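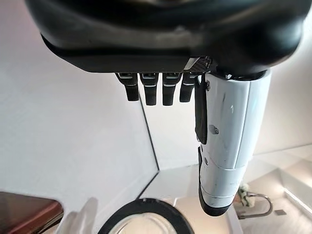
The morning shift at Dedau's service house in Mudbridge starts at six, and for the first half hour the robots do nothing. The attendants use that time to go through the overnight slips and decide which jobs go to the machines and which stay with people. A year ago there was no such meeting. Everyone took the next basket in line.

Dedau cleans, sorts and returns clothing for people who can't easily do it themselves, mostly older residents of Mudbridge and the Majimbun apartments across the river. It has 460 households on its books and handles over 3,000 pieces in a normal week. The robots arrived last December under a program the company calls Arnau. They unpack baskets, pull garments apart and pass them on for folding. They also clear and set out small items at the counters, a job they are still slow at.

Management said from the start that no one would be let go, and so far no one has been. What has changed is what a day feels like. Unpacking used to be the work new hires got, along with the sore shoulders. Now a new attendant spends the first weeks learning to watch a machine do it.

"I was tired in my back before," says one attendant who has been there nine years. "Now I'm tired in my eyes."
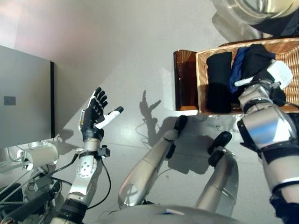 Dark clothes are the hard part. Black on black gives the robot little to go on, and two shirts rolled together can pass for one. When it hesitates, a light comes on at the attendant's station and a person decides whether to step in or let it try again. Early on, people stepped in every time. The supervisor asked them to wait, and some found that harder than doing the job themselves.

Pay was the other argument. Attendants who oversee the machines asked to be paid at the same rate as the technicians, and the company offered something in between. The two sides settled in the spring. Several attendants still think they settled too low, and the older ones point out that they are the ones who know a wool cardigan by touch.
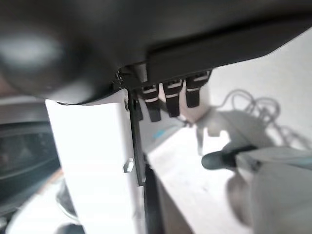 A white gripper finger beside a light wooden table at the Mudbridge house.

There have been losses nobody planned for. Sorting used to be done by pairs who talked through the whole shift, and that is how people heard who needed a ride or a swapped Saturday. Attendants now stand farther apart. A few of them have started eating lunch at the same hour again, and the supervisor moved the break times to let them.

Dedau wants to bring the program to its Majimbun building next. Attendants there have asked to spend a week in Mudbridge first, working alongside the people who already do it. The company has agreed to three days.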